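Trernen parallel gripper kit, reviewed after a month on the bench

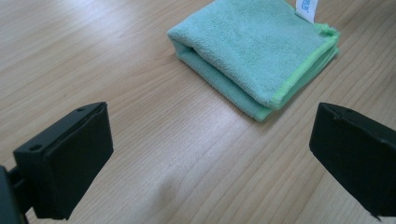
The pads either side of a folded microfiber cloth, my standard soft test piece.

The Trernen kit is a two-finger parallel gripper sold unassembled: servo, rack and pinion, two finger carriers, a pair of black pads and a bag of fasteners. I paid 157 dollars for it in July and built it on the bench at Kisstead, the shared workshop where I rent a shelf.

Assembly

Allow an evening. The manual is a single folded sheet and gets the order of steps 5 and 6 wrong. The servo horn has to be centered before the rack goes in, or the jaws close 13 mm off the midline and everything comes apart again. The finger carriers were a tight fit on their rails. A light pass with fine sandpaper fixed one; the other needed a file. The pads went on with the supplied screws, which are soft, so use a driver that fits properly.

I left out the supplied controller board and wired the servo to a Marquez driver I already had. The stock board works, but its lowest speed setting is too fast for setup work and it reports no current. With current feedback I can stop the jaws on contact instead of on position, and most of what follows depends on that.

Rigid parts

No complaints. Blocks, tubes and small boxes are held square, and the jaws return to the same opening well enough that I stopped checking with calipers. Backlash at the fingertip is noticeable by hand and made no difference to pick and place.

Soft parts

Cloth is harder. A folded microfiber cloth on a wooden tabletop gives the pads very little side to push against. Approach too high and the jaws skim the nap and take the top layer only. Approach too low and the pad corners drag on the wood. I ended up with a usable height window of 2 mm, found by trial. Approaching across the rounded fold gave better results than approaching across the stitched hem, where the layers tend to separate.

I ran 666 close and lift cycles with the cloth over three evenings, refolding it by hand each time. The rack showed no visible wear at the end. One carrier screw had backed out by half a turn and got threadlocker.

Compared with the Pallberg

The workshop also owns a Pallberg gripper. It is quieter, better documented and costs roughly double. Its pads are narrower and do worse on cloth. For rigid parts I would take the Pallberg if someone else were paying.

Verdict

Good mechanics, poor manual, forgettable electronics. Buy it if you already have a driver you like. If you want to open the box and be running the same night with the stock board, look elsewhere. Replacement pads are sold in pairs only.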